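Search this site
Enter keywords

Filed under: Drug and Alcohol Services / Grants / Monitoring Reports

Javthorpe Recovery Outreach
Progress report to the Obura Fund, second period
23/10/2022
Prepared by Mwende Kioko, Programme Manager

1. Purpose of the report

This report sets out progress against the grant agreement for supported aftercare in Javthorpe and Limetham. The grant pays for contact with people in the months after they leave residential treatment for alcohol or opioid dependence. It does not pay for the treatment itself, which continues to be commissioned separately.

2. Headline position

The agreement set a target of 300 people enrolled in aftercare by the end of the period. At the close of the reporting window 272 people were enrolled. The shortfall lies almost wholly in Limetham, where referrals from the residential unit began later than planned. Javthorpe met its share of the target.

We do not ask for the target to be changed. The referral agreement with the Limetham unit is now signed and the first joint discharge meetings have been held. We expect the gap to close during the next period, and will inform the Fund promptly if it does not.

3. Staffing

Two aftercare worker posts are funded under the grant. Both are filled. The Limetham post was vacant at the start of the period and was covered in part by Idrisa Kimaro, Clinical Lead, whose time was met from our own reserves and has not been charged to the Fund. The new postholder has completed induction, including safeguarding, lone working and the giving of naloxone.

Supervision has been held monthly. Staff raised the strain of carrying out welfare calls late in the day, when a person who does not answer cannot easily be followed up until the morning. We have moved first-week calls to before noon. Early comments from staff on this change are favourable, although it is less convenient for people who have gone back to work, and we are keeping a small number of evening appointments for them.

4. Activity

4.1 Discharge planning. Each person is now offered a meeting with an aftercare worker before leaving residential care. In Javthorpe this takes place on the unit. In Limetham it is held by telephone until a private room can be agreed.

4.2 Grarninlow House. The weekly drop-in at Grarninlow House has continued throughout the period. It offers advice on housing and benefits, a peer group, and time with a nurse. Attendance is steady but leans towards men over forty. Women have told us that they would prefer a separate session, and a pilot is planned.

4.3 Family support. Relatives may attend an evening group whether or not the person they care for is enrolled. Much of the discussion has concerned what to do after a relapse, and in particular the fall in tolerance which makes a return to former doses so dangerous. Take-home naloxone is offered to every family where opioids are involved.

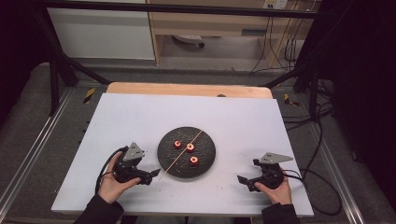 4.4 Food and cookery. Poor diet is common among people newly out of treatment, and many have lost the habit of preparing a meal for themselves. The cookery sessions at Grarninlow House deal with low-cost shopping, kitchen safety and eating at regular times. The dishes are kept within reach of a person with one cupboard and very little equipment; a plain black plate and a wooden skewer are as much as some of the sessions call for. Participants who find the peer group difficult have said that they talk more freely with something to do. — M.K.

5. Risks and matters arising

Housing remains the most serious risk. People discharged to temporary accommodation are harder to keep in touch with, and several have been moved out of the area at short notice. We have asked both housing teams to tell the aftercare worker before a move is made. Javthorpe has agreed; a reply from Limetham is awaited.

Record keeping is also under review. The two sites used different forms at the start of the grant, so figures on missed appointments cannot yet be compared. A single form came into use in October.

6. Finance

Spending is below profile by reason of the Limetham vacancy. We request permission to carry the underspend forward and apply it to the women's session described at 4.2. A revised budget is attached as Annex A.

7. Decisions requested

The Fund is asked to note the enrolment position, to approve the carry-forward at section 6, and to confirm the date of the next monitoring visit.

2 comments
Share this report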